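Do smaller packets make people snack less?
Wimton snack survey, final report, July 26, 2019

Groltora claims its mini packs "help you stop sooner". We doubted it. During June we asked 30 students in Haworth to note what they ate between meals, first from large bags and then from single-wrapped portions.

Only 9 ate less with the small packs. Another 4 ate more, and the rest hardly changed. People also forget what they eat, so even this weak result may flatter the packs.

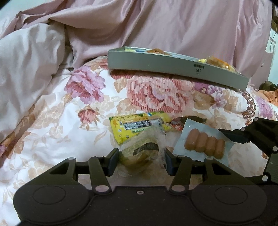 Price is the other problem. Fovura's single portions cost more by weight than its 800 g bag, and we found no good reason to pay it.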